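Research articles | Robotics and Automation | Open access

4.2 Filtering empty views before training

Demonstrations were collected with the Vendent hand-held gripper, which carries one wrist camera and no other sensor. Each session was stored as a single recording and later split into episodes. Many recordings hold stretches in which the camera sees the gripper fingers and the work surface and nothing more. In early training runs we kept these stretches, and the policy learned to hold still over bare parts of the table. We therefore added a filter that finds such views and lowers their weight.

The filter has two steps. First, a fixed mask removes the area that the fingers can cover at any opening width. The mask was drawn once by hand and used for all sessions. Second, the remaining pixels are passed to a small encoder trained on 700 images of bare surfaces from the Plovcombe and Grumarora sites. A view is marked as empty when its distance to the nearest stored surface falls under a threshold. We set the threshold on 123 held-out images and did not change it afterward.

Wood was the hardest surface. Strong grain produces edges that a plain gradient test reads as object outlines, and the soft shadows of the fingers add a second source of error. Figure 3 gives a view of this type, with the fingers open over pale wood and nothing between them. The gradient test we used at first rejected almost 30 percent of the empty wood views in the held-out set. The encoder made fewer errors on wood but was slower – a cost we accepted, as filtering is done offline.

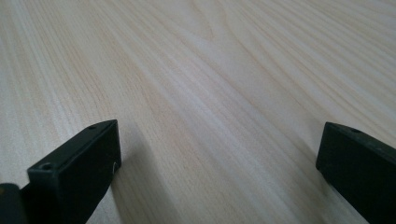

Figure 3. Wrist view with an open gripper over a bare wooden surface. Curved grain and diffuse finger shadows are both present.

Views marked as empty are not deleted. Removing them breaks the timing of an episode, and the policy then sees jumps in gripper position that did not take place. We keep every view and scale its loss by a factor set per episode. Runs of fewer than 100 marked views keep their full weight, so that a normal approach to an object is left alone. The same settings were used for the Strömberg baseline in Section 5.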